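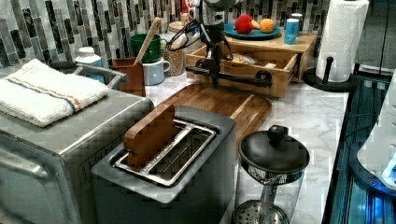 Giving up the car, seven months in

We sold the car in March. It needed a new clutch, the garage in Kekcombe wanted more than it was worth, and Siham had been saying for a year that we hardly used it. A man came and drove it off for 300 pounds.

The weekday part has been easy. I get the 7.20 bus, which is late perhaps one morning in five, and I read on it. Siham walks to work. The walk takes her 20 minutes and she used to spend nearly that long looking for a parking space.

Shopping took longer to sort out. At first I tried to do one big shop and carry it home, and the bag handles cut into my fingers. Now I go twice a week and buy less each time. We throw out less food as well, though I haven't kept any record of it. Heavy things like cat litter and potatoes come by delivery once a month.

Visiting my mother in Pikmont is the hard bit. By car it was 40 minutes. By train it is nearly 2 hours with the change, and the last one back leaves before she likes to eat. Twice we have hired a car for the weekend. It costs a fair amount, but still less than the insurance did.

Silviu next door has offered us his when he's away. We've said yes once, to take an old wardrobe to the tip.

I'll write again after the winter. I still need to buy a proper waterproof coat, and the bus timetable changes next month.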